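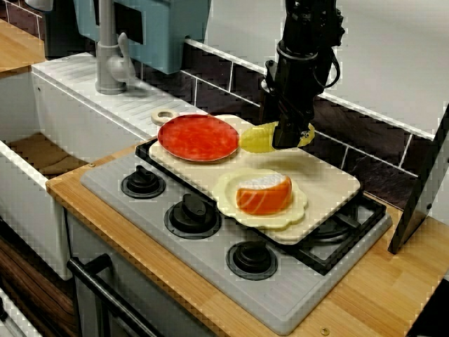
La petite cuisine a trouvé sa place

Temps de lecture : 4 minutes
Dernière mise à jour : 17 juin 2019

Chers lecteurs de la lettre Hukavton, plusieurs familles m'ont demandé des nouvelles de la petite cuisine de la ludothèque Molby. Elle est montée et elle sert. Je vous écris ces lignes avec mon français de Norvégienne, que Kausar Swati a bien voulu relire. Les fautes qui restent sont de moi.

Nous avions longtemps hésité entre deux modèles. Le premier était tout en plastique, facile à laver, mais il faisait beaucoup de bruit quand on posait une assiette. Le second avait un plan de travail en bois clair, couleur de miel, avec une plaque de cuisson grise posée dedans et une porte de four en dessous. C'est le second que nous avons choisi, chez Brokard, un peu pour la couleur, je l'avoue. Il a coûté plus cher que l'autre. La différence était d'environ 60 euros, et la vente de gâteaux du printemps l'a couverte.

Le montage a demandé une soirée complète et une partie de la matinée suivante. La notice avait des dessins très petits et nous avons d'abord fixé la porte du four dans le mauvais sens. Je recommande à ceux qui achètent une cuisine semblable de ne pas serrer les vis avant que tout soit debout. On voit encore quelques têtes de vis sur le bois, sur le devant. J'ai passé la main sur chacune et rien n'accroche la peau, mais je vais regarder de nouveau à la fin de l'été, parce que le bois travaille.
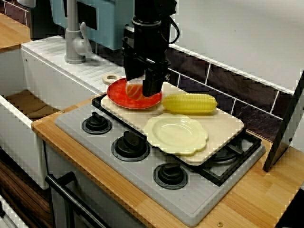 Pour la vaisselle et les aliments, nous avons fait avec ce que nous possédions déjà. L'assiette rouge vient de l'ancienne dînette, l'assiette à bord festonné aussi. On m'a appris ce mot, « festonné », pendant que nous rangions, et je suis contente de pouvoir l'employer. Les petits disent simplement « l'assiette fleur ». L'épi de maïs est l'aliment le plus demandé de toute la maison, je ne sais pas pourquoi. Il passe de la poêle au panier, du panier à la poche d'un manteau, et une maman nous l'a rapporté le mois dernier en s'excusant beaucoup. Qu'elle soit rassurée, il était attendu, pas regretté.

La grande planche à découper couleur crème a fait l'objet d'une petite discussion entre nous. Elle est large pour une si petite cuisine, et quand on la pose de travers sur la plaque elle couvre une bonne partie de ce qui est dessous. Kausar voulait la remplacer par une plus petite. Moi, j'aime qu'elle donne une surface pour préparer. Les enfants y mettent les assiettes, ils arrangent les aliments, ils changent d'avis. Sur le seul bois du comptoir, tout finissait trop près du bord et tombait. Nous avons donc gardé la grande planche jusqu'à nouvel ordre. Elle a une poignée avec un trou, et j'ai le projet de poser un crochet pour la suspendre le soir.

Un mot sur les aliments eux-mêmes. Il y en a que tout le monde reconnaît, comme le maïs, et il y en a sur lesquels on se dispute avec plaisir. Nous avons par exemple une pièce orange et blanche. Pour moi, qui viens de Bergen, c'est du saumon, sans aucun doute possible. Pour la plupart des enfants, c'est du fromage. Un garçon de trois ans m'a expliqué avec patience que c'était un gâteau à la carotte et je n'ai pas osé le contredire. Je trouve bon que la question reste ouverte. Un jouet qui peut être trois choses dure plus longtemps dans le jeu.

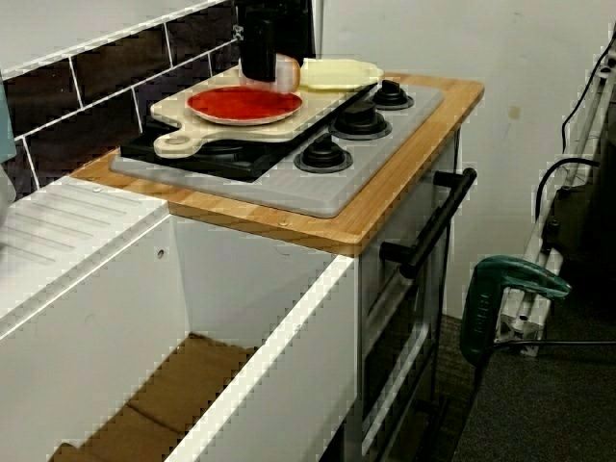 VIE DE LA LUDOTHÈQUE

Nous avons appris aussi quelques choses sur le rangement. Pendant les premières semaines, tout allait dans une seule caisse, et il fallait la renverser pour trouver l'assiette rouge. Maintenant les aliments sont dans un panier, la vaisselle dans un autre, et la planche reste sur la cuisine. Cela suffit. J'avais préparé des étiquettes avec des dessins, très jolies à mon avis, mais elles se sont décollées après le premier nettoyage. Si quelqu'un connaît une colle qui supporte l'eau savonneuse, je suis preneuse.

Pour le nettoyage, nous procédons ainsi : les assiettes et les aliments passent dans une bassine d'eau tiède avec un peu de savon doux, puis ils sèchent sur un torchon. Le plan de travail est essuyé avec un linge à peine humide. Il ne faut pas laisser d'eau dessus, surtout autour de la plaque, là où le bois et le plastique se touchent. La longue poignée noire du four demande un coup de chiffon plus souvent que le reste, car tous les doigts y passent.

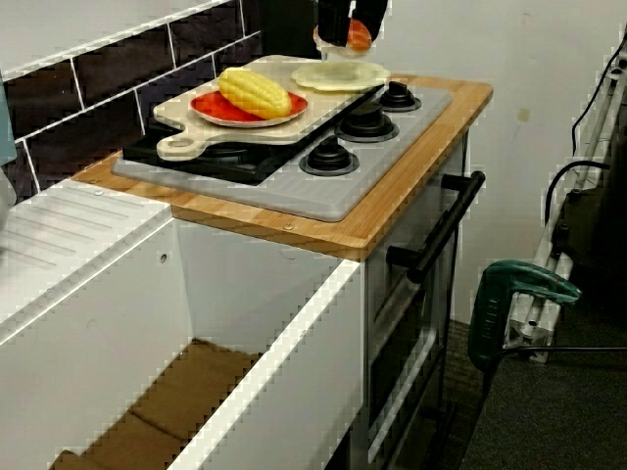

Je voulais dire encore quelque chose sur la hauteur. La cuisine est à la taille d'un enfant, ce qui est bien naturel, mais les adultes qui jouent avec se plaignent du dos. Nous avons ajouté deux tabourets bas à côté. Ils sont pour vous, chers parents et grands-parents. Asseyez-vous, commandez une soupe ou une pizza, et soyez patients avec le service. La semaine passée, j'ai attendu mon maïs pendant 11 minutes et il est arrivé dans l'assiette fleur, avec un morceau de saumon (ou de fromage).

La cuisine ne se prête pas à domicile, elle est trop lourde et trop longue à démonter. En revanche, la dînette Pastor, qui est plus petite et qui tient dans un sac, peut être empruntée dès maintenant pour une durée de deux semaines. Demandez-la au comptoir. Merci de compter les pièces avec nous au départ et au retour.

Enfin, nous cherchons des aliments de jeu en bon état, en particulier des légumes verts, qui nous manquent. Pas de pièces plus petites qu'une noix, s'il vous plaît, à cause des tout-petits. Vous pouvez les déposer pendant les heures d'ouverture, lavés si possible.

Torunn Lie, pour la ludothèque Molby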